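Wistton Battery Organizer, Small
Item 1008

Every home has a drawer where batteries go to mix with rubber bands, takeout menus and a key to something. The Wistton is a small see-through plastic box in gray-green, split into little compartments, and it would like a word with that drawer.

The lid closes with two latches on the front edge. They are small and dark and they click. You can see what's inside without opening it, so you'll know you're out of AAs well before the smoke alarm tells you at 3 a.m.

Good for small cylindrical cells, mostly. Also buttons, fuses and picture hooks, if that's how you live. It won't take a D cell -- people have tried, and people have written to us.

Please don't toss loose coin cells in with the rest, and keep the box out of reach of children. It does not test batteries. A dead one will look just as tidy as a live one.

Sold singly or in cartons of 80. Orders leave our Duggan warehouse in up to 7 working days, a bit longer in December when everyone remembers what toys run on. Returns are fine if the latches still have both their ends.

Wipe with a damp cloth. No dishwasher.
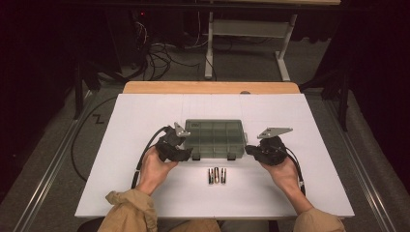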